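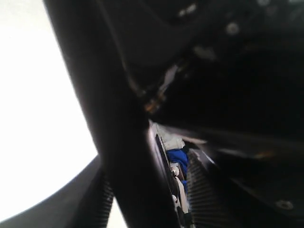 Worry is a feeling about something that hasn't happened yet. Your brain has a small part that works like an alarm, and it goes off when it thinks trouble is coming. A real danger sets it off, but so does a spelling test. When you worry, one thing can take up all the room in your head, the way a thick black finger takes up the middle of the picture when it is very close.

## What worry does to your body

Your heart may beat faster. A resting child's heart often beats 80 times a minute, and a worried one can go quicker. Your stomach may feel tight and your hands may sweat. These feelings usually pass.

## Things to try

- Breathe in slowly through your nose and let the air out even more slowly. Do this 12 times.
- Write the worry on paper and put it in a drawer until after dinner.
- Tell a grown-up you trust. You can start with "I have a worry."

If a worry stays for many days or keeps you from sleeping, ask a grown-up for help. A doctor or school counselor can help too.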